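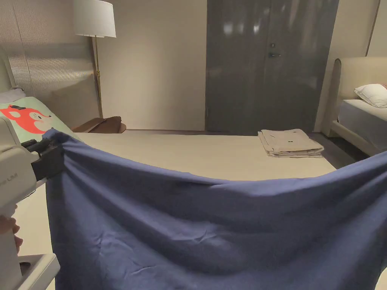
Wanted: people who doubt their own sleep trackers

We are looking for 82 adults in and near Wilata for a nine-week home study of sleep and bedding. I'll say up front that I don't expect much from it, and I'm the one running it.

For years I have read claims that a certain thread count, a certain fiber or a certain color of sheet will give you an extra hour a night. Most of the studies behind those claims are tiny, and the people in them knew exactly what they were supposed to feel. Last November I went through 1,322 product reviews that said "best sleep of my life." Plenty of them were written the day after the package arrived. I would like to see what people say after two months, when the new-sheet feeling has worn off.

What you would do

You sleep at home, in your own bed, on three kinds of bedding that we lend you. You get each one for three weeks. You fill in a short paper diary every morning before you look at your phone. If you wear a tracker, keep wearing it, but don't check the score until the study is over. I know that is a lot to ask. If you can't stand not knowing, please don't sign up.

You wash the bedding once a week with the soap we send. Skip the fabric softener. If you share a bed, the other person has to agree to the bedding too, but doesn't have to keep a diary.

Who we want

- Age 21 or over
- No night shifts
- No travel longer than four nights in a row
- Able to write legibly when half awake
- No strong opinion about linen

You do not need to be a bad sleeper. Good sleepers keep getting left out of this kind of work, and then everyone is surprised when the average goes up.

Pay

You get $9 for each week of diaries you hand in, plus one set of bedding of your choice at the end. It is not much. Anyone promising you real money for lying down wants something else from you.

Who is paying for it

Pedier, the small research office where I work, pays for the diaries and my time. Grendia supplies the bedding at cost. They do not see the results before you do, and I have that in writing. I asked twice.

How to apply

Write to Yaa Adjei at the Pedier front desk and say what you sleep on now, how old it is, and whether you paid more for it than you meant to. A few lines will do. We answer everyone, slowly.

Dela Mensah
Study lead, Pedier

Contact | © Pedier, Wilata | Back to top

Comments

marnie_k: Does a weighted blanket count as bedding? I'm not giving mine up for nine weeks.

Dela Mensah: Keep it, but use it every night or not at all, and write down which.

oldspringbox: So a company that sells sheets is supplying the sheets. Sure.

Dela Mensah: Fair. Ask Yaa for the agreement and she'll send you a copy.

T. in Valtonen: Is Valtonen near enough? I can pick things up myself.

Yaa Adjei: Yes, that's fine. Please write to the desk so I have your address.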